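Jerkdale Shared Workshop
Small Builds Fund: second progress report to the Lerstead Trust

Hello all, and happy new year. You asked for a page or so on how the tool-passing arm is coming along, so I've tried to keep it short and failed a bit (sorry!). Money is at the end if you'd like to skip straight there.

When I last wrote we had an arm that moved nicely and could hold almost nothing. The first set of fingers were flat pads I'd cut from an old chopping board, and they were fine on blocks and hopeless on anything round. Tools kept swivelling as soon as the arm lifted them. I spent most of the autumn evenings on new fingers, and I'm now on version 9, printed in black with a taper to a point so they can get in beside a handle without knocking whatever is next to it. I'm really pleased with these. They're the first ones I haven't wanted to redesign the morning after!

The other big change is the camera. It used to hang from a shelf bracket over the bench, and every time the arm reached forward it blocked its own view. Moving it down to the wrist meant rerouting the cable (twice, I pinched it the first time) and rewriting a good deal of the code that works out where things are. It was worth the bother. The arm can look straight down past its own fingers at the thing it's holding, and so can I, which makes finding faults much quicker.
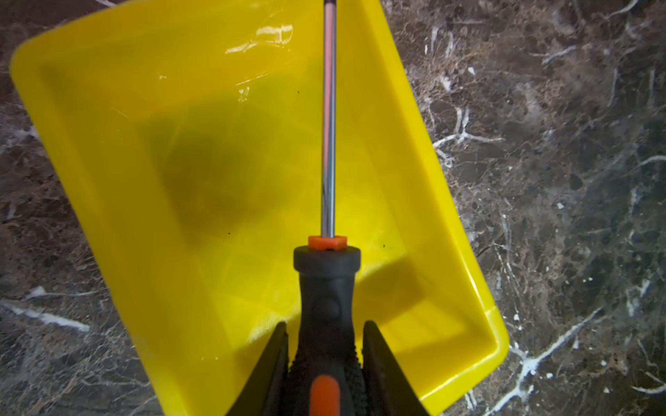

Karlijn Mulder
Project lead, Holero tool arm

I've settled on screwdrivers as the main test tool for this stage. They're awkward in a useful way: a fat handle with a waist in it, then a long thin shaft that shows up every small wobble at the grip end. The one I use most has a dark handle with an orange collar, and the collar has been a gift, as it's an easy spot of colour for the software to find. The shaft is much harder. It's shiny chrome and picks up every light in the place, pink and white and blue all the way along, so the edge-finding gets muddled. I've tried a desk lamp with baking paper over it and that calms things down a little. The proper fix is probably a soft light on the arm itself, and I've put that on the list.

The yellow tray is staying. I tried a grey one first and dark handles simply vanished into it on camera. Yellow is much better for picking out the handle, though it's a glossy thing and has its own glare. If anyone at the Trust knows where to find a matt one in the same sort of size, please shout. The marble under it is another matter, with all those pale veins for the software to trip over, and I'm going to try a plain cloth.

What's still not right: the hand-over. The arm should let go when a person takes hold of the tool, and at the moment it either hangs on like a toddler or lets go too soon. I've borrowed some ideas from the Akyol build notes and want to try measuring motor current instead of adding another sensor. Members have offered to be test subjects, so there's no shortage of hands.

Money: of the £500 you gave us, some £300 has gone on the wrist camera, two replacement motors and filament. The rest is set aside for the light and a spare motor. I've kept the receipts and can send scans.

Next up is the hand-over work, then an open evening in April where people can have a go. You're all very welcome, and I'll send the details once the room is booked.

Thanks again for backing this!

Karlijn
9 January 2024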